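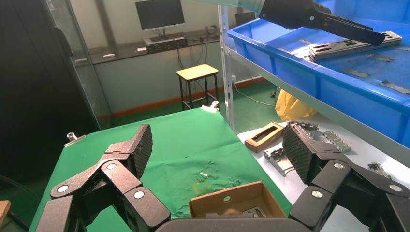
What happens to the hinges, runners and brackets left over when a kitchen is taken out?

Most of them go into a skip with the cupboards they came from. Lultden, the repair and reuse workshop in Piria, wants far more of them to end up back in somebody's home, and from Wed 27 January it is opening its sorting room to the public so that people can come and find the part they need.

The new service is called Hallo. It began in October as a trial for people who already used the workshop, and in that time 567 parts were sorted, labelled and put back on the shelves. Of those, 143 have gone out again to mend drawers, hang doors and put up shelving. We are delighted with that, and we think it can grow a great deal once more people know the parts are there.

The idea is simple. Anyone can bring in metal fittings from old furniture, shelving or kitchen units, whether it's a carrier bag of odds and ends or a single bracket. The parts are tipped out on a cloth-covered sorting table, where a soft surface stops small pieces from rolling off and makes a dropped screw easier to hear and find. Small things are kept together in open cardboard boxes. Longer pieces, such as slide rails and flat strips, go into plastic crates on the metal racking, where they can lie flat and be picked over without tangling.

Visitors are welcome to look through the crates and boxes for themselves. If you are trying to match a drawer runner, please bring the old one with you, or at least its length and a note of where the holes fall. Runners that look the same often differ by a few millimetres, and it is maddening to get one home and discover the last hole is out! There is a steel rule fixed to the wall by the door, and pencils and paper to go with it.

Parts cost whatever you can afford. We suggest a pound for a small handful and a little more for a matched pair of runners, and the money goes on labels, oil and new crates. Anything we have had for more than 10 months without a taker will be sent for scrap metal, which keeps the racks from filling up with things that are too bent or too odd to be used.

We can take:

Drawer runners and slide rails, single or in pairs
Flat strips, angle brackets and shelf supports
Hinges, handles, catches and bolts
Screws, nuts and washers, as long as they are not badly rusted

We can't take gas struts, anything with a motor or wiring, or parts with flaking paint. Wood is also beyond us for now, although we would love to find the room for it one day.

Alongside the opening, Lultden will run 3 evening sessions on mending drawers, held in the Tessier Room upstairs. The first covers how to measure and fit a runner, the second deals with screw holes that have worn too wide, and the last is an open evening when you can bring a drawer of your own and work on it with help at hand. No experience is needed. Tools are provided, but do bring a pair of glasses if you use them for close work, as some of the screws are tiny.

Places at the sessions are free and can be booked at the workshop desk. The sorting room itself needs no booking. It will be open on weekday afternoons and on Saturday mornings, with step-free entry from the yard side.

ENDS

Notes for editors

Lultden is a not-for-profit repair and reuse workshop based in Piria. Hallo is its parts reuse service.

Reporters and photographers are welcome to visit the sorting room during opening hours. Please ask at the workshop desk on arrival.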